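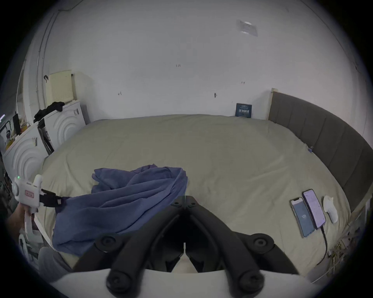 Abb. 1: Zwei Handgreifer am Bett, der linke hält den Rand des blauen Tuchs.

4 Software zur Segmentierung der Aufnahmen

Projektbericht, Stand 24.7.20

Das Modul Skuvus zerlegt die Aufzeichnungen beider Greifer in einzelne Griffphasen. Eingang sind die Fischaugenbilder und die Öffnungsweite der Backen. Beide Ströme werden auf 30 Hz gebracht und über die Zeitstempel zusammengeführt — ein Versatz von bis zu 11 ms blieb dabei bestehen.

Der Datensatz Arnis enthält 3935 Sequenzen. Nach dem Filtern blieben 2368 übrig. Aussortiert wurden vor allem Sequenzen, in denen die Posenschätzung vor glatten Flächen wie Wand oder Bettdecke die Merkmale verlor.

Bei weichem Stoff reicht die Öffnungsweite allein nicht aus. Ein dünner Tuchrand ändert den Messwert kaum, der Griff wird dann als leer eingestuft. Wir haben deshalb einen Bildausschnitt zwischen den Backenspitzen als zweites Merkmal ergänzt. Die Schwellwerte stehen in der Konfigurationsdatei und gelten für beide Greifer. Eine getrennte Kalibrierung ist für November geplant.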